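The Saturday desk swap, in pictures
4 min read

I promised everyone at Drultance I'd sort the room out before the next office shuffle, and for once I'm only a little late! It started as a quick tidy of the front room and turned into one of those days where you move a stapler and end up moving half the building.
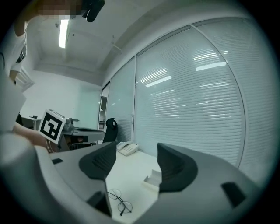

Anyway, I've been at the Asomholm office long enough to remember three different layouts, and I think this one might finally stick. Heather Tamihana drew the plan on the back of a lunch menu, Kane Sheehan did most of the heavy lifting, and I mostly walked around with a cloth and opinions. Here are my favorite bits of the day, so the folks who stayed home know what they've got coming on Monday morning.

The white desks. These are staying, and I'm so glad. They make the room feel twice as bright (they also show every coffee ring, so please, please use the coasters - there's a stack of them in the kitchen drawer under the kettle). I'd forgotten how nice a desk is when you can see the top of it.

The glasses. Thin wire rims, round lenses, dark frames, left lying on the desk. Fotini Dimitriou says they aren't hers, Murray Kerslake says they aren't his, and Murray was wearing his own when he said it, so I believe him. I've put them in the tray by my keyboard. Come and get them!

The phone. Yes, a proper white desk phone with a handset and a keypad. I know most of you use your cell for everything now, but the Brirnitbridge people still call the landline and I like having something to pick up. My extension is still 106. If you've got the old list taped up somewhere, Fotini's number on it is wrong, and has been since spring.

The black chair with the headrest. I'll admit to being a bit in love with this one. The tall back is just right for reading long reports, and I've already told Kane that if it wanders off to the other end of the building I'll come looking for it. Beverley Partington thinks it makes people look like they're about to announce a merger.

The blinds. Pale, and much easier on the eyes in the afternoon than what we had at the old place. Tilt them, don't yank them. The cord on the one nearest the door is fussy and needs a slow pull to the left.

The gray desk. We went back and forth on this for ages. Heather wanted everything to match, and I wanted one desk that could take a few knocks. It won its spot in the end, partly on merit and partly from all of us being hungry by then.

The little table against the back wall. I'd like to keep it for the things that never have a home - mail for other floors, the spare lanyards, Murray's tape measure. It will be buried by October, I know, I know.

Still on my list: a second coat hook, a longer cable for the printer, and the shelf from Tzanetos, order number 3569, which should come in September if they've got the right address this time. If a delivery driver calls while I'm at lunch, somebody please tell them to use the side entrance and ring twice.

1212 views
40 likes
6 comments
Share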